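Forum > Home & Wardrobe > Shoes, Bags and Storage

Thread: White shoes for a wedding, and where on earth to keep them

treloar_maite
Posted 30 January 2023, 19:12

My cousin gets married in April and has decreed "pale shoes, your own choice", which is how you end up with a dining table you can't eat at. I've got it down to two contenders and would like strangers to argue about them.

Contender one is the slingback. Pointed toe, satiny, large sparkly buckle, makes me feel like someone who owns a decanter. 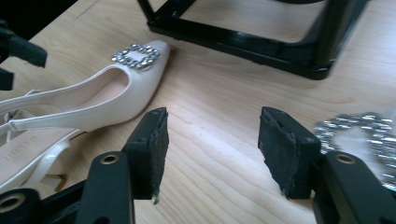 The posh one, next to the black stand.

I love it. I've worn it for 12 minutes, all of them on carpet. The venue is a farm.

Also open to views on storage. At present the system is "table".

brosovgate_bill
Replied:

Pointed toe on a farm. You'll aerate the lawn for them, I suppose.

Skekero
Replied:

Slingback, no contest. You're sitting down for most of a wedding anyway. Ceremony, sit. Meal, sit. Speeches, sit and regret. Nobody ever looked back at the photos and said thank goodness for the sensible footwear.

trolard
Replied:

> Nobody ever looked back at the photos and said thank goodness for the sensible footwear

My wife did, out loud, at our own wedding, while looking at her sister being carried to a taxi.

What's the second one?

treloar_maite
Replied:

Second one is a sandal I already own. Ankle strap, padded round the edge, very kind to the foot. It has seen a summer or two and the wide strap is a bit grey in the creases. My aunt Purificación says it looks "like something for the poolside" and she didn't mean a nice pool.

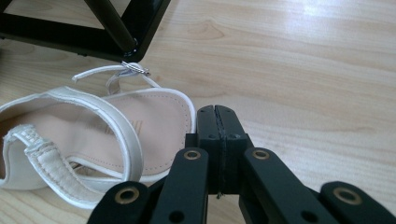 The comfy one, having a lie down.

brosovgate_bill
Replied:

That one. It's got a strap that goes round your ankle and stays there. Slingbacks come off in gravel, I've watched it happen.

Skekero
Replied:

You can't put that beside the sparkly one and ask us to be fair. It's a perfectly good sandal for posting a letter.

And please clean it before you decide anything. Damp cloth, drop of washing-up liquid, go gently on the creases. Dry it away from the radiator.

trolard
Replied:

Disagree on washing-up liquid, it left mine streaky. I use a white eraser for the grey bits. Try it somewhere hidden first. And don't do either of these to the satiny one, you'll get a tide mark and then you'll be back here with a sadder thread.

Skekero
Replied:

Streaky means you didn't rinse, but fine.

eusebio_s
Replied:

On storage: satin ones in a cotton bag, toes stuffed with tissue, out of sunlight. Not in plastic, mine went yellow. Buckle wrapped separately or it snags its partner. The sandal can live on any old rack, it's clearly not precious about itself.

brosovgate_bill
Replied:

Has anyone asked what the dress is?

treloar_maite
Replied:

Green. Long. So half of this discussion will be hidden under a hem.

trolard
Replied:

Then it's the sandal and you know it.

Skekero
Replied:

It's a long dress, you still have to get out of a car.

treloar_maite
Replied:

Current plan: slingback for church and photos, sandal in the bag for the farm. Bill, I'm blaming you if it rains. Will try the eraser on Saturday and report back.

brosovgate_bill
Replied:

You'll need a bigger bag.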